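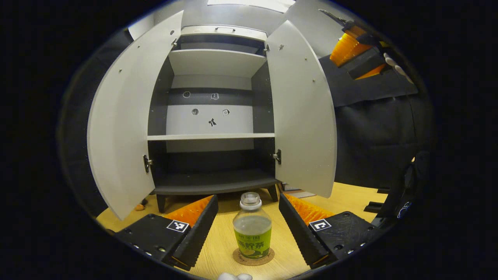

Why I don't believe in the bottle deposit

By Wafula Mussa
Sat 9 July

Every few years somebody in Gruvden rediscovers the bottle deposit, and every time we're told it will clean up the riverbank. The latest plan comes from Rikov, the firm that wants to run the return machines, and it would add 7 cents to each plastic drink bottle sold in town. You take the bottle back, you get your 7 cents. Who could object?

I could. I've read all 53 pages of the proposal and I still don't know where the unclaimed money goes. Page 2 says it will be "reinvested." In what? If Rikov keeps the coins from every bottle that never comes back, then Rikov does best when we all forget.

Supporters like to bring up Mfinanga, where a deposit started last November. I went and looked. There are two machines for the whole town, both at the same supermarket, and one had a paper sign taped over the slot. The woman ahead of me had come by bus with a sack of empties and left with a voucher she could only spend in that store. People with garages and cars can save up their bottles and make one trip. People in small apartments mostly pay the 7 cents and toss the thing.

Maybe there's less trash on the ground there. The town hasn't published a count, so I can't say, and neither can the folks who keep telling me it's a success.

What I'd like to see first is much duller. The council took 193 public trash cans off the streets to save on pickup, and the path along the Gondis has looked worse ever since. Put them back. Empty them on weekends - that's when people are out drinking things. If the bank is still covered in plastic a year later, come talk to me about deposits, and bring a page that says who gets the money.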